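Kitchen helpers wanted at Duvik, five spots open

Hi all, Temitope Anozie again. I'm looking for five people to come play house with me for a shift! The job is everyday counter stuff: putting fruit on plates, setting out a cloth, clearing the sink side, then messing it all up and starting over (yes, really, lots of starting over). You don't need to know how to cook. You do need to be fine on your feet and patient with round things that roll.

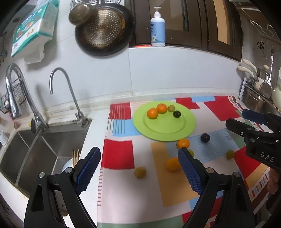
Fruit and the green plate, on the striped, patterned cloth.

A shift pays $132, plus lunch. If you stay for the whole block in March, there's an $800 bonus on top. I love this kitchen and I think you will too, but it's snug, so please leave big bags at home. Tell me about any fruit allergies when you write!

To sign up, leave your name and the days you're free at the Skirnidau front desk, and I'll call you back myself.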